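Die Laufleistung

Der Bericht umfasste 286 Zeilen, eine für jeden erfassten Sprint. Lucienne Courtois las ihn zweimal, zuerst nach Spielminute sortiert, dann nach Distanz. Der Achter von Oltska hatte in der ersten Halbzeit 771 Meter im obersten Geschwindigkeitsbereich zurückgelegt, in der zweiten 282. Herzfrequenz unauffällig. Schrittlänge links um drei Prozent verkürzt, ab der 52. Minute.

Sie markierte die Zeile gelb und schickte die Datei an den Trainerstab.

Miettinen rief nach vier Minuten an.

"Er sagt, er hat nichts."

"Die Messung sagt drei Prozent."

"Das ist innerhalb der Toleranz."

"Die Toleranz beträgt zwei."

Miettinen schwieg. Im Hintergrund lief ein Rasenmäher. Am Samstagsspiel, wie er es nannte, hing der Klassenerhalt, und der Gegner hieß Bromach. Bromach presste hoch und verteidigte mit einer Viererkette, die bei Ballverlust neun Meter zu langsam nachrückte. Der Raum dahinter war für genau einen Spieler im Kader brauchbar.

"Sechzig Minuten", sagte Miettinen.

"Fünfundvierzig. Danach steigt die Belastung auf der rechten Seite. Das gleicht er nicht aus, das verlagert er."

Sie legte auf und holte den zweiten Datensatz aus dem Archiv, die Partie gegen Ridon im Oktober des Vorjahres. Dieselbe Verkürzung, dieselbe Seite. Damals hatte keiner hingesehen, und elf Tage später war der Muskel gerissen. Sie legte beide Kurven übereinander. Die Abweichung zwischen ihnen war kleiner als die Strichstärke.

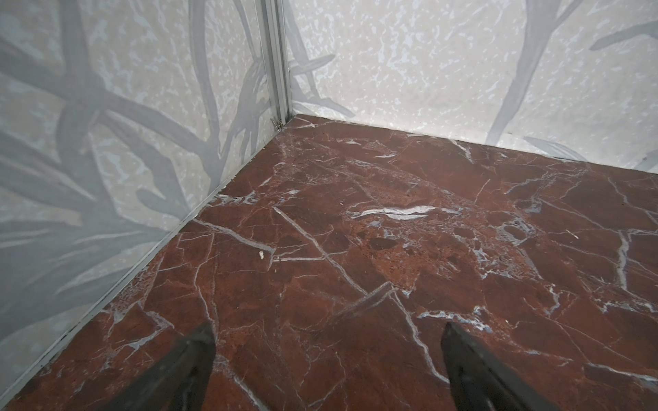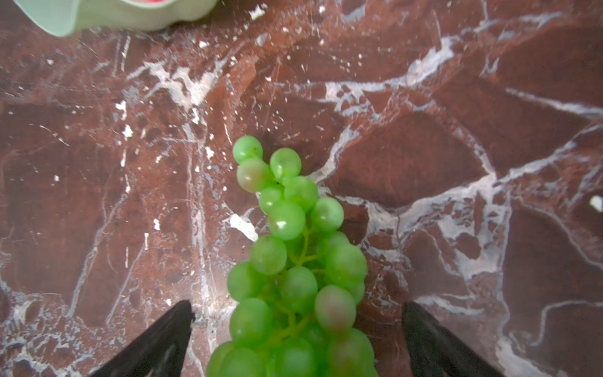
Um 21 Uhr stand der Achter in der Tür ihres Büros, in Trainingsjacke, den linken Fuß leicht nach außen gedreht. Sie notierte die Stellung.

"Der Trainer sagt, du entscheidest."

"Ich entscheide nicht. Ich liefere Werte."

"Und was liefern sie?"

Sie drehte den Bildschirm zu ihm. Er betrachtete die beiden Linien, die graue und die blaue - lange genug, dass der Bildschirmschoner ansprang.

"Die graue ist Ridon", sagte er.

"Ja."

Er setzte sich und zog den linken Schuh aus. Die Einlage war an der Ferse doppelt gefaltet, mit Tape fixiert.

"Seit wann?", fragte Courtois.

"Seit der Pause."

Sie öffnete ein neues Protokoll und trug die Uhrzeit ein.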